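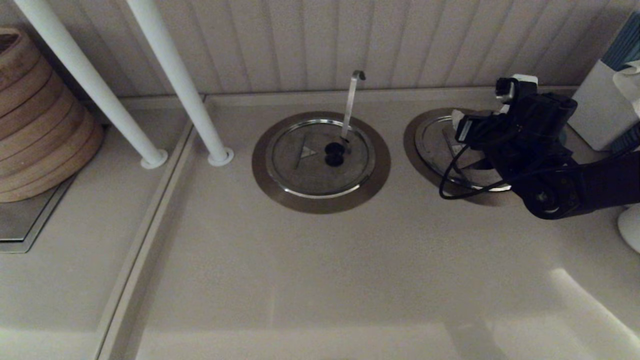 Kosutside Cell Diary
Entry for Friday
Kept by the duty engineer, Storkent Applied Handling Unit

07:40. The cell was opened and the overnight record read before power was applied to the arm. The record shows 414 completed cycles since the last entry, with 17 stops. Of the stops, most carry the code for grip uncertain, and the remainder are split between the cable monitor and one loss of signal from the wrist camera lasting less than a second. No stop required a person to enter the cell. The arm was found at its rest position with the brakes on.

The number of stops is higher than the Unit accepts for a single run. The work planned for today, which was to have been the July lubrication of the lower joints, has been put back to allow time for the gripper and the cable. Ross Munro was informed by telephone at 07:55 and agreed to the change.

State of the counter

The counter was checked with the arm still unpowered. Both round plates are flush with the surface to the touch, and a straightedge laid across each showed no light underneath. The hooked rod on the left-hand plate stands upright and does not turn in its fitting. It was knocked in the spring during a change of program and has been checked at every opening since. The instruction to check it remains in force.

The stack of wooden rings at the left leans. It has been left as it is. The rings are not used in the present program, and the arm's permitted area ends short of the divider strip. Staff are nevertheless asked to keep the stack within its tray, and to report it if they find it has shifted, so that the cause can be looked into before the next run.

The open part of the counter nearest the operator was wiped with a damp cloth and allowed to dry before work went on. Two small flakes of pale material were picked up during the wiping. They were placed in a sample bag and compared with the covering of the gripper pads, and are the same stuff. This was the first indication this morning that the pads were the more likely source of the grip stops.

Gripper cable

The gripper cable has too much slack. With the wrist low over the right-hand plate it drops in a loop that comes down across the plate on its left side and then returns to the arm. The loop does no harm while the wrist is still. When the wrist turns, it is dragged over the chrome rim, and the outer sleeve showed a dull patch where it has rubbed. The sleeve is not cut through. The conductors were tested end to end while the cable was bent by hand at the dull patch, and no break was recorded.

The following was done:

The clip nearest the gripper was released, the slack drawn back toward the elbow, and the clip closed again.

A second clip was added at the middle of the forearm link. The Navitz drawing shows a clip at this point, and the hole for it was already present, but none had been fitted when the arm was installed.

The wrist was turned by hand to both ends of its travel. The cable now lifts clear of the plate at each end. It becomes fairly straight at the far end, and the slack that is left there should be regarded as the least allowable. It must not be drawn back any further.

The dull patch was wrapped with two turns of self-bonding tape as a short-term measure. A new cable has been requested from Semaan. The supplier's usual delivery time would bring it to Kosutside before the end of the month.

It should be recorded that the slack was not a fault of the last shift. The clip positions were set for a program in which the wrist never came so far to the right. When the working area was extended, the joint limits and the speeds were reviewed, but the cable was not. The form for a change of working area will be amended so that cable routing is a line of its own, to be signed separately.

Gripper pads

The fingers were brought together under manual control at the lowest speed. The base blocks closed evenly. The pale covering on both pads is creased, and on the right finger the wrinkles run at a slant, as they do when the covering has been pulled round the pad under load. The points at the tips have begun to crumple. None of this would matter much if the two pads were worn alike, but a covering that creeps on one side moves the point of contact, and the program has no knowledge of the change.

The thickness of each covering was measured at the middle of the pad with the soft-jaw gauge. The left reads 97 percent of its fitted value. The right could not be read reliably, the gauge giving a different figure each time it was put down across the wrinkles. Three attempts were made and all three were entered in the measurement book and marked as not for use.

Under the Unit's standing instruction, a covering is to be replaced when it can no longer be measured, whatever its age. Both are therefore due. The pair in stock was cut from the same roll as the present pair and will be fitted on the bench, with the fingers taken off. Coverings are never to be changed on one finger alone.

Check of the finger line

Before the fingers were removed, the finger line was recorded so that the new coverings could be compared with the old. For this check the arm is jogged until the closed fingers point at a straight vertical feature, and the engineer confirms through the wrist camera that the gap between the pads falls on it. The seam in the white panel has been the Unit's reference since the paper target was given up. It is straight, it does not curl in damp weather, and it is always in the same place.

The arm was moved up by hand control in short steps, with the speed limit set and the enabling switch held throughout. The last steps were of one millimeter. The tips were brought up to the lower end of the visible seam and the fingers held closed. The gap and the seam agree very nearly. Such error as there is lies within what the creased covering would by itself produce, and no correction was made to the tool settings. To correct the settings against worn coverings would only build the wear into the program.

A word of caution for those repeating the check. The glossy band below the panel throws back a strong light on its left side, and the automatic exposure of the wrist camera may darken the whole view in answer to it. Exposure should be fixed by hand before the comparison is made. On two previous occasions the gap was read as wider than it was for want of this step, and on one of them a tool setting was altered without need.
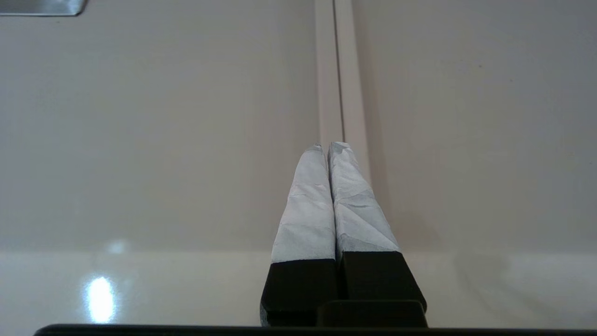

Changing the coverings

10:25. Power off, air off, lock fitted and tag signed. The fingers were removed from the gripper by their two screws each and taken to the bench. They are marked L and R on the inner faces, and the marks were gone over again with the scriber, having become hard to read.

The old coverings came away without tearing. Under the right one the adhesive had let go along the outer edge for more than half the height of the pad. Under the left it was sound. Both pads were cleaned with alcohol and left for ten minutes. The new coverings were laid on from the tip downward, pressed with the roller, and trimmed where they meet the black base. They were then clamped for one hour. The hour was kept to in full, although the bench was wanted by others.

The practice of trimming with the blade held against the base was questioned by Ross Munro when he arrived at 11:10, and on examination he was right to question it. There is a fine score in the base of the left finger from some earlier change. It is of no consequence in itself. From today the trimming is to be done with the small shears, and the blade has been taken out of the kit.

Return to service

12:30. The fingers were refitted and the screws brought up evenly to the value in the Navitz handbook. Each was given a line of paint across the head. The finger line was checked again by the same method, with exposure fixed, and the reading entered beside the morning's. The new coverings sit flatter and the gap is easier to judge. The reading is well within limits and the tool settings remain as they were.

A trial of 100 cycles was then run at reduced speed with the engineer at the stop button. There were no grip stops and no cable stops. The camera signal was lost once, at the same wrist angle as in the overnight record. This was not expected. The camera connector was unplugged, looked at under the glass, and plugged in again, after which the wrist was taken through that angle twenty times without a loss. The cause cannot be said to have been found. The cable monitor threshold has been left unchanged so that any further loss will be recorded.

The cell was released for normal speed at 14:50, for the afternoon only. It is not to be left running overnight until the camera signal has held through two full day shifts.

Matters carried forward

Replacement gripper cable from Semaan — on order, tape to be inspected at every opening until it is fitted.

Lubrication of the lower joints — to be done at the next planned stop. The grease is on the second shelf and has been opened. It should be used before the unopened tube.

Form for change of working area — draft to Ross Munro for comment.

Pad coverings — one pair remains in stock. The roll has enough for perhaps two more pairs, and the store has been asked to reorder.

Camera connector — watch, and enter every loss with the wrist angle, even where the cell did not stop.

16:35. Cell shut down, arm at rest position, brakes on, lock fitted. Keys returned to the Storkent office.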